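Notebook, kitchen bench, November, a bit after 4

Cleaned up the bench corner today and figured I'd write it down while I still remember where I put everything. The last entry for this corner is mine too, from the spring, and it says "tidy, see drawing," and there is no drawing. So this time, words.

First thing was getting the whole surface clear. I moved the Gromwood canisters over to the tall shelf (second from the bottom, labels out), threw away a sponge I won't describe, and put the loose lids into the Marwat tub under the sink. If you're hunting for a lid, start there. The big scale went back to its own table because it was never supposed to leave it. I also found the missing timer, which was behind the canisters, still set to 6 minutes.

Then the pot. We've gone back and forth on where the steel pot with the domed lid should live, and I'm calling it: back left, on the white part, by the wall. It's close enough to grab and it keeps the green area free for whatever we're measuring out. I had it on the green for a while last month and kept shoving it around to get at things, and every time I shoved it I lost track of where my cups had been. Lid stays on when it's parked, please. I know it's one more thing to lift off, but stuff falls into open pots around here, I've fished out a pencil already.
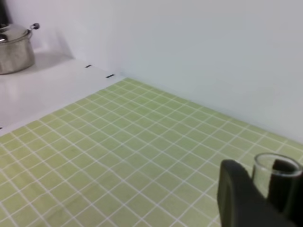

The wall I did with plain warm water and a soft cloth, no spray. The Surum cleaner is fine for the sink but last time I used it on anything white I spent longer rinsing than cleaning, and the smell hung around through lunch. Warm water took care of it. Two passes, then a dry cloth, then I did the white ledge the same way, and then I went along the line where the wall comes down to the work surface with a cotton swab. That line is where flour goes to retire. If you only have five minutes, do that line and skip the rest.

The green squares are growing on me! I grumbled when we picked that color (I wanted gray, it's in here somewhere, several pages of me wanting gray) but small clear things and white powders both get a decent background, and the white lines make it really easy to put a cup back where it was. I've started writing positions as squares in from the back and squares in from the right. Works great as long as everybody counts from the same corner, so: back right corner, always. I'm going to put a little note on the inside of the cabinet door.

One thing to watch — don't scrub hard along the lines. Wipe with them and then across them, lightly, and let it dry before setting anything down.

Now the pouring, which was the reason for all this cleaning in the first place. The Drerneo write-up needs a fill volume we can stand behind, and the clear plastic cups have no markings I'd trust. So my plan is one cup at a time, set toward the right side so I'm not reaching over it for the pot, and 90 milliliters of water in each, weighed before and after on the big scale. I did a few this morning as practice and I'm not keeping the numbers. My hand was all over the place, and I'd been reading the scale before it settled (you have to wait for the little dot, which I knew, and forgot).

Filling the pot first and ladling from it worked better than running back to the faucet. I weighed the pot empty, without the lid, and got 1,172 grams, so there's our tare. I wrote it on the card taped to the scale. The scale tops out at 4,000 grams, so keep that in mind before you fill the thing up all cheerful and carry it over there. I'd stay well under, it's no fun to carry full anyway.

The cups are a pain to see, too. I've knocked more than one over just by looking past it. I tried a stripe of marker near the rim and it rubbed off on my thumb, so no stripe for now. Giving each cup a square and sticking to it helps a lot more, and it costs nothing.

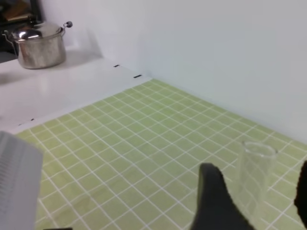 Can we reuse the same cup for a whole run of pours?

Only if it's dried and weighed empty again every time. Drops cling to the inside and they throw the next number off, so for the real run I'd take a fresh cup per pour and save the used ones for practice.

Still to do: the note for the cabinet door, more soft cloths (we're down to the scratchy ones, which should not go near the white ledge), and a ladle with a smaller bowl. The one we have overshoots on the last bit and I end up dripping off a spoon like I'm feeding a bird. Also need to ask whether Drerneo wants grams or milliliters in the table, because I've been writing down both and the columns are getting silly.

Left the swabs in the top drawer, left side. Starting the real pours tomorrow morning, before the kettle crowd gets in.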